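Rilen Match Notes

A text dataset of amateur soccer match reports, with the score, the lineups and the key events marked up for each one.

Version 3
Last updated July 24, 2022

What this is

Rilen Match Notes is a set of 2000 written match reports from the Jomar Sunday league and the two cup competitions that run next to it. Each report was written by a club secretary or a parent and sent to the league site the same evening or the day after. I typed up the older ones from paper. The newer ones came out of the site's database.

I started it to build a table of past results, because the league only kept final standings. The reports turned out to hold more than the scores, so I kept the full text and began marking the events in it: goals, cards, substitutions, missed penalties, abandoned matches. Most reports run to a few paragraphs. A few are one line long ("Lost again, pitch a bog") and I left those in.

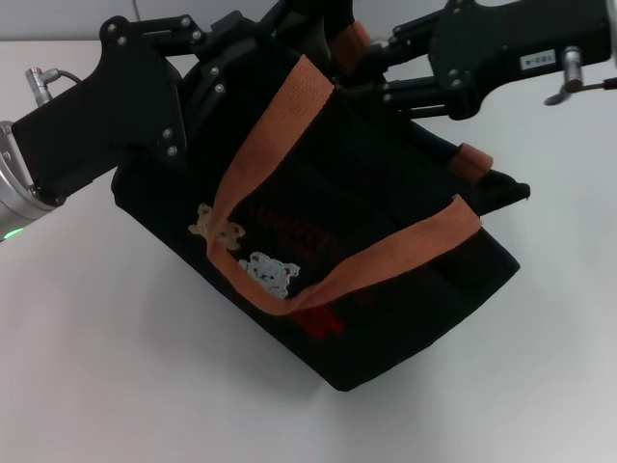
The reports cover 11 seasons. The first two are thin because several clubs sent nothing in, and one season has a gap in the spring where the site was down and the backups were no good. I have not tried to fill that gap from memory or from other people's memory.

Files

reports.csv – one row per report, with the full text
matches.csv – one row per match, with date, home club, away club, score and competition
events.csv – one row per marked event, linked to a report and a match
clubs.csv – club names, old names and the ID used everywhere else
splits.txt – the report IDs in the train, dev and test sets

All files are UTF-8 with commas as separators. Text fields are in double quotes. Line breaks inside a report are kept as \n, so a plain line reader will work.

Fields in events.csv

event_id – unique number
report_id – the report the event was marked in
match_id – the match it belongs to
type – goal, own_goal, penalty_missed, yellow, red, sub, injury, abandoned
minute – as written in the report, or blank
team – club ID, or blank if the report does not say
span_start, span_end – character offsets into the report text

The minute field needs some care. Writers say things like "just before the break" or "with the last kick." I did not turn those into numbers. If the report gives no minute, the field is blank and the wording is in the span.

How the events were marked

I marked every report once, then went back over the whole set with a written guide, which is in the docs folder. Where my two passes disagreed I read the report a third time and picked one. There was only one person marking, so there is no agreement score between annotators. Please do not quote one.

The hard cases are mostly these:

A goal mentioned twice in one report is marked once, at the first full mention. The headline does not count as a mention.

A goal that was ruled out is not marked at all, even when the writer clearly thinks it should have stood.

A second yellow followed by a red is marked as one yellow and one red, with the same minute if there is one.

A "brace" or "hat trick" with no further detail is marked as a single span, and the event row is repeated for each goal. This is the reason some spans appear more than once. Do not drop them as duplicates.
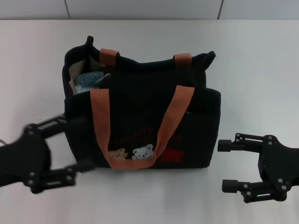

Derek Tapley

Known problems

Both clubs sometimes sent in a report for the same match, and they do not always agree. In 70 matches the two reports give different scorers, and in a few of those they give different scores. The score in matches.csv is the one the league recorded. The events are marked from what each report says, so they can clash with the score. I left them that way on purpose.

Ackermann Athletic changed its name twice and shared a ground with Grikunex for one season. Writers mixed the two up. I fixed the club ID where the rest of the report made it clear and left the text alone.

Spelling in the older reports is rough, and some of that is my typing – I was working from carbon copies. If you find an error that looks like mine, open an issue with the report ID.

Reports from the under-age sections are not included, and neither are friendlies.

Names of people

Player and referee names have been replaced with tags such as PLAYER_A or REF_A. The tags start over in each report, so PLAYER_A in one report has nothing to do with PLAYER_A in the next. Nicknames were harder to catch. If you see one that points to a real person, tell me and I will take it out in the next release.

Splits

The split is by season. The last season is the test set and the one before it is dev. An earlier version split at random, which put two reports of the same match on different sides, so results from version 2 cannot be compared with results from this one.

Changes in version 3

Split by season
Added the abandoned event type
Fixed offsets in reports with curly quotes
Merged two IDs that belonged to the same club
Removed reports that were sent in twice word for word

Use

Free to use for research and teaching. The clubs agreed to this through the league, and they asked that the reports not be used for betting products. If you publish something with the data, give the name and version number. The guide in the docs folder can be reused without asking.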